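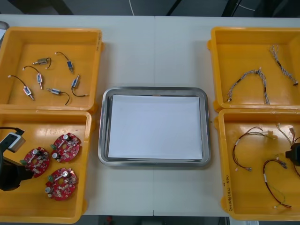 Kann die zweiarmige Zelle einen kompletten Teilesatz ohne Eingriff von Hand zusammenstellen?

Bei steifen Teilen inzwischen zuverlässig, bei den Kabelbäumen noch nicht. Der Bericht behandelt deshalb fast nur die Kabel.

Zwischenbericht Bririer, Arbeitspaket 2
Stand 8. Juni 2021
An: Brondeo, Projektförderung

Kurz vorweg: Datenaufnahme abgeschlossen, Training läuft, Auswertung zur Hälfte fertig. Budget im Plan. Ein Punkt verschoben (siehe unten).

Datenlage

881 Demonstrationen im Bestand, alle durch die Sichtprüfung. 38 davon verworfen, meist weil die Zeitstempel der Handgelenkkamera gegenüber der Übersichtskamera gewandert sind. Fehler im Treiber gefunden und behoben, betroffene Läufe werden nicht wiederholt. Teile wie im Antrag: Hubmagnete mit Anschlusslitze, runde Platinen, zwei Sorten Kabelbaum. Ziel ist immer die Edelstahlschale mit Papiereinlage in der Mitte.

Methode

Wie beantragt ein gemeinsames Modell für beide Arme, Eingang sind Übersichtsbild, Handgelenkbilder und Gelenkwinkel. Neu: das Modell sagt vor der eigentlichen Bewegung einen Greifpunkt im Handgelenkbild voraus, erst danach die Trajektorie. Kostet etwas Rechenzeit, hilft aber deutlich bei Teilen die dicht beieinander liegen. Bei den Platinen war das vorher der häufigste Fehler - der Arm fuhr auf den Mittelwert zwischen beiden Teilen.
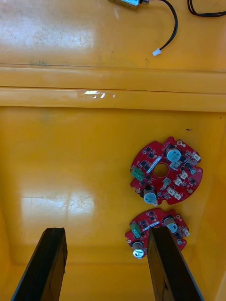
Bild 2: Handgelenksicht auf zwei Platinen, rechter Greiferfinger über der unteren.

Greifpunktvorhersage für die Platinen ist damit aus unserer Sicht erledigt. Schwelle für die Konfidenz steht fest, wird bis Projektende nicht mehr angefasst.

Offen: biegsame Teile

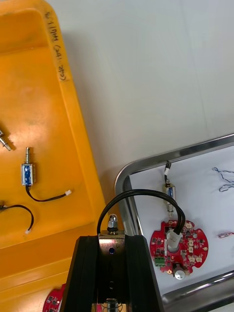

Die Greifpunktvorhersage arbeitet bei Litzen und Kabelbäumen schlechter als bei allem anderen. Das Modell legt den Punkt gern auf den Stecker, und der ist zu klein und dreht sich im Greifer weg. Bei den Magneten lässt sich das umgehen: die Spule ist blau, der Rahmen silbern, beides hebt sich gut vom gelben Kunststoff ab und die schwarze Litze mit dem weissen Stecker wird als Anhängsel gelernt. Bei den Kabelbäumen gibt es so einen Körper nicht. Wir annotieren jetzt zusätzlich die Mittellinie des Strangs. Aufwändig, aber ohne geht es vermutlich nicht. Erste 8 Läufe mit neuer Annotation sind im Training, Ergebniss noch zu dünn für eine Aussage.

Zweites Problem ist das Ablegen. In der Schale wird es eng, sobald mehrere Teile drin sind, und ein Strang, der über den Rand hängt, zählt bei uns als Fehler. Auch dann, wenn das Teil sonst richtig liegt. Diese Regel haben wir mit Mikuš so abgestimmt, weil dort die Schalen später gestapelt werden.
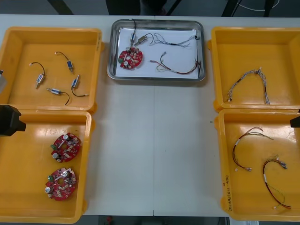 Strenger als im Antrag, drückt die Quote, bleibt aber drin. Für den Vergleich mit dem Basisverfahren werten wir beide Zählweisen aus und geben beide an. Die Rohdaten bleiben dieselben.

Verzug

Lieferung der Ersatzfinger von Imex steht aus. Der Test mit weicherer Fingerauflage rutscht daher auf Juli. Kein Einfluss auf Arbeitspaket 3, dort wird erstmal mit den vorhandenen Fingern gerechnet.

Nächste Schritte

- Mittellinien-Annotation für den restlichen Bestand
- Training mit und ohne Greifpunktvorhersage, gleicher Datensatz
- Auswertung Ablegefehler, getrennt nach Teileart
- Entwurf Methodenteil für die Veröffentlichung, geht vorab an Brondeo

Mittel für Hilfskräfte sind fast ausgeschöpft. Antrag auf Umwidmung aus dem Reisebudget kommt separat, Formular liegt schon bei der Verwaltung.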